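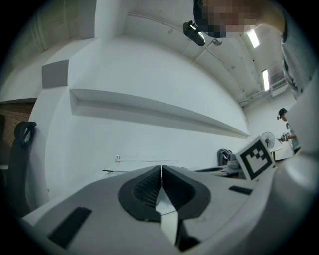

New research student projects in primary care

Four new graduate research projects have started in the primary care group at Brasulholm since August. Two are doctoral projects and two are master's projects. All four deal with everyday work in family practice, and each will recruit clinics or patients in the coming months. A short outline of each follows, along with what we are asking of practices that might take part.

Follow-up after an abnormal result

The first doctoral project looks at what happens between the time a test result comes back and the time the patient hears about it. Earlier work by our group in 2021 found that clinics handled this step in very different ways, even when they used the same records software. Some had one person who checked results at set times. Others left it to whoever ordered the test, with no backup when that person was away.

The student will spend time in five clinics, sitting with front desk staff, nurses and doctors as they work through incoming results. Interviews with patients will come later. The plan is to describe the routines that clinics have built for themselves and to find out where staff think results are most likely to be missed. No patient charts will be copied or taken off site.

Sleep problems in older adults

The second doctoral project uses records already held in the Rocha data set, which covers 3851 adults over 65 who saw a family doctor for trouble sleeping. The names and addresses were removed before the data reached us. The student will look at which patients were offered a talking treatment, which were given medication, and how long the medication continued.

A second stage will ask a smaller group of patients what they were told about their options at the first visit. Many sleep medications are meant for short use, but stopping them can be hard, and patients do not always remember being told how long they should take them. The interview guide is still being written and we would welcome comments on it from people who see these patients often.

Interpreters at short visits

One of the master's projects is about the use of interpreters in visits that last 10 minutes or less. Phone interpreting is available to every clinic in the Flomiro network, but the time it takes to connect can use up a good part of the visit. Staff have told us that they sometimes rely on a family member for this reason, even when they would prefer not to.

The student will run a survey of clinic staff, followed by small group discussions held online. The survey is short and can be filled out on a phone. It asks how often an interpreter was needed in the last month, what was used, and what got in the way. Clinics outside the network may also take part.

Young people moving to adult care

The last project follows on from the Fovov study of teenagers with asthma. That study ended when the participants turned 18, and many of them changed doctors in the same year. The student will contact those who agreed to hear from us again and ask about the move — who arranged it, what information went with them, and whether they have seen a doctor since.

Taking part

Clinics interested in the test results or interpreter projects can reply to this newsletter and we will pass the message to the right student. Please include the size of your clinic and the best time of day to call. A student will then set up a short phone call with the clinic manager before anything is agreed. Clinics can withdraw at any point and do not have to give a reason.

Ethics approval is in place for all of the projects except the second stage of the sleep study, where the application will go in once the interview guide is finished. Participating clinics will get a written summary of the findings from their project. Early results from the staff survey should be ready first, and we plan to include them in the spring issue.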